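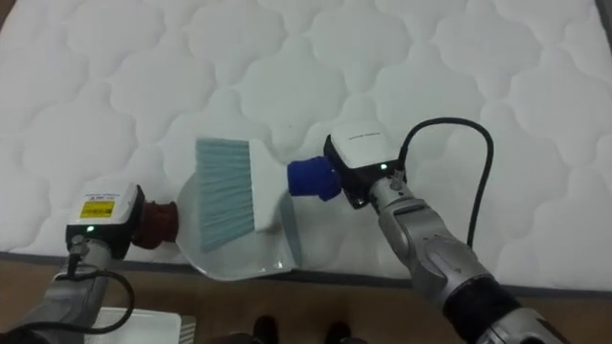

Drilturau sweep test

The Drilturau sweep test is a two-handed task used to compare robot grippers, hands and arm controllers. A robot holds a dustpan in one hand and a brush in the other and has to move a small piece of litter from a soft surface, normally a mattress, into the pan. It takes its name from the Drilturau workshop, where it was first written down by Inna Hnatiuk and Hryhorii Polishchuk. It is sometimes called the mattress test, although an earlier test of that name dealt with making beds.

Background

Most gripper comparisons at Drilturau used to be done on a bench with blocks, pegs and cups. These gave clear results for grip strength and for placing an object in a known position, but said little about holding a tool while pushing it against something. Two grippers that scored the same with blocks could behave very differently with a brush, where the load comes at the far end and keeps changing direction.

Hnatiuk first tried sweeping on a hard table. Nearly every gripper passed, as the table held the edge of the pan level. Moving the task to a quilted mattress made it a good deal harder. The surface gives way under the pan, the seams catch light litter, and an arm that presses too hard makes a dip which the litter rolls into.

Equipment

The test needs a mattress, a dustpan with a flexible lip, a hand brush and a light piece of litter, usually crumpled foil or sweet wrapper. Tools are ordinary household ones. Teams may wrap the handles in cloth or tape, but the wrapping has to stay the same for every gripper in a comparison. Changing it between runs was the most common fault in early results.

The robot may be a pair of arms on a stand or a full humanoid. Standing robots are harder to compare, as movement at the hips and ankles carries through to the hand. On the other hand, they show problems that a fixed stand hides, such as cables pulling at the wrist when the body turns.

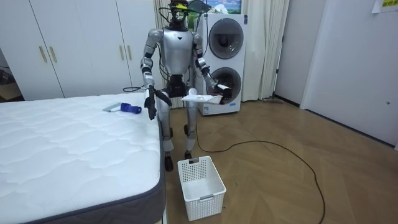
Sheena Halliday has argued that standing robots should be scored in a table of their own. In her view a poor result from a humanoid says as much about its balance as about its hands, and a buyer looking only for a gripper would be misled by it. The written procedure has not adopted this, but it does ask for the type of base to be stated next to each score.

Procedure

The pan is gripped first, then the brush. Both are held still for 2 seconds before any contact with the mattress. The pan is lowered until its lip rests on the fabric, and the brush is then drawn towards it. A full trial is seven attempts with the same gripper and the same controller settings. The operator may not touch the tools once an attempt has begun.

An attempt counts as a pass if the litter ends up inside the pan and stays there while the pan is lifted. Dropping either tool is a fail. Turning of the handle inside the grip is noted separately - it is allowed, but it lowers the score.

Pan side and brush side

The two hands do different jobs, and a gripper may suit one and not the other. The pan hand has to hold a fixed angle for the whole attempt. A short, thick handle helps here, with one finger along the side and another underneath. The brush hand has to resist twisting each time the bristles meet the fabric. Wide, soft pads tend to do well with the brush, and separate fingers with the pan. For this reason a full comparison swaps the tools over and runs the trial again. 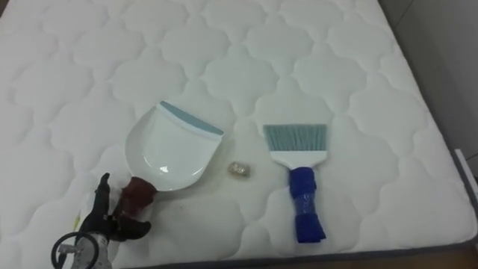

Cameras and controllers

A camera at the head is standard. It gives a good view of the litter until the brush passes over it, after which the controller has to work from the last known position. Kyriaki Katsaros added a fixed side camera to later trials so that the height of the pan could be checked.

The Futov controller, which limits force at the wrist, and the older Karpenko controller, which follows position only, are the two most often compared. Karpenko runs are quicker but tend to dig the lip into the mattress.

Results

The largest set of results was gathered by Ehab El Sherbiny in February and covers 924 attempts. A planned set of 2000 was stopped early when the Drolau hands used for the pan side were withdrawn for repair.

See also

Bimanual manipulation
Force control
Robot end effector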